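Tuesday, open day at Ustano. I promised some people here to write down what I saw, so I will do it in small posts. I went with the regional train, which was late, and I missed the welcome coffee but not the demonstration.

First, the place. Ustano is on the upper floor of the old Albers building. You must ring at the side door. The main door is only for deliveries, and I stood in front of it for a good while before I read the sign.

They had 2 sessions, one before lunch and one after. I was in the second. The topic was their simulation work: a robot with two arms learns kitchen tasks in a rendered kitchen before anyone lets it near a real one. The software is called Storico.

What I liked: they did not start with slides. The presenter opened Storico on the big screen and we were directly inside, looking from the robot's own position over the counter, with the cabinet doors in the way. 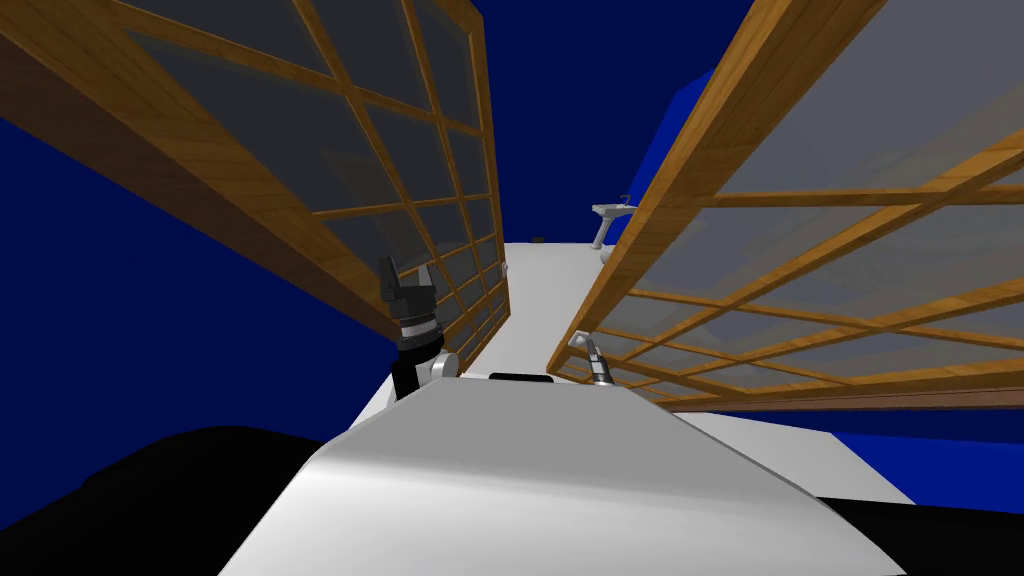 The task of the day was called "clear the counter". It sounds simple. The presenter said that it is the one they fail most, and that the doors are the reason. A wooden door with glass panes is difficult for planning, because the robot can see through it and still cannot reach through it.

I asked if the glass is treated as solid. Yes, for collision it is one flat plate, the small bars are only for the eyes. I had expected something more complicated, so I was glad that I asked.

Numbers, for those who like them. They ran this task 2385 times since July. The goal for the first part was 2000, so they are over it. How many of these runs were good, they did not want to say in front of everybody. Fair enough, but I wrote it down as an open question.

Then somebody from the audience was allowed to steer. The two arms are moved with two hand controllers, and your head must stay calm. A lady in front of me had a very steady hand and received applause. I also tried. I will say only that I turned the wrong wrist.

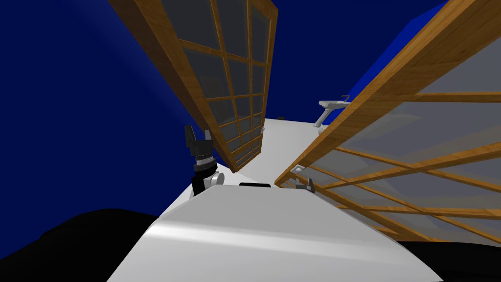

Storico on the big screen at Ustano: one gripper up on the left, only the fingertips of the other one on the right.

What surprised me is how much you miss the feeling in the fingers. On the screen everything is clean and flat, and you do not know if you touch the counter or if you are still above it. The staff use a small sound for contact. It was switched off on our day - the room was too loud for it.

After this we had a short talk from Pletska, who build the hand controllers. It was more for buyers than for visitors, and I did not follow all of it. They let us hold one. It is lighter than I thought, and the trigger is a little stiff for small hands.

If you want to go next time: register early, the list was full before lunch, and take the afternoon session. In the morning you get the tour but you cannot steer. The stairs are steep and I did not see an elevator, so please ask them before if you need one.

I have still some notes about the controllers, and I will add them here when I can read my own handwriting.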